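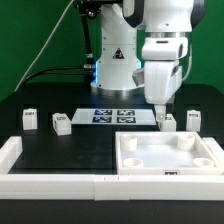
Toads in the Window Well

July 1, 2024

Residents of older houses frequently report toads in their basement window wells during the summer months. The animals fall in at night while hunting insects and are unable to climb the smooth sides.

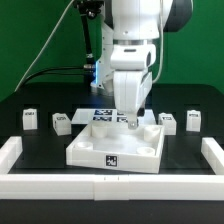

A white gripper over the rear edge of a square tray.

A toad found in a well should be lifted out with damp hands and placed under nearby shrubs. It should not be carried to a distant pond. My neighbor, Elínborg Lund, has kept a record of her wells on Belkadi Lane and listed 13 toads last season, most of them after rain.
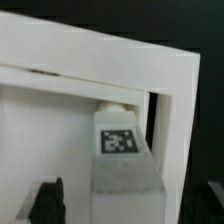 A rough board, set at a gentle slope, will allow most toads to leave without assistance. Fitted covers are also suitable, provided that the window is not a required exit. Wells should be checked every morning until the first hard frost.

Toads that remain in December are usually buried beneath the gravel.

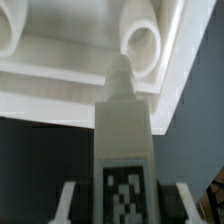 These should be left undisturbed, and any cleaning of the well postponed until spring.

2 comments
30 shares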